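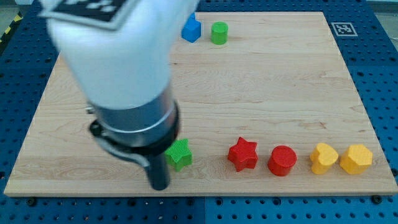 The block table at the Hedlund open day

Is the Hedlund open day worth it with kids?
Posted by mosuldale_mom

We went to the robot open day at Hedlund last December and only caught the last 30 minutes, so I'm asking before we sign up again. My two loved the arm with the colored blocks (stars, a heart, cylinders – my daughter wanted to take the heart home!). Is there enough to fill a whole morning? And can kids try anything themselves?

Bandik
Yes, go! We stayed until they closed and I'd have stayed longer. The block demo runs 45 minutes and the staff take questions the whole way through. Mine asked why there are little black-and-white squares by the board and got a great answer about how the camera works out where everything is. Get there early and stand on the side near the yellow and black tape, but behind it. There was a hands-on table too, ages 8 and up I think.

tomato_shed
its good. parking is bad

Vendon Road Dad
Seconding Bandik. We've been 3 times now and I still get a kick out of watching that finger come down next to a block – so close! Friday evening is much calmer than the morning if you can manage it. Bring snacks, the café line was long.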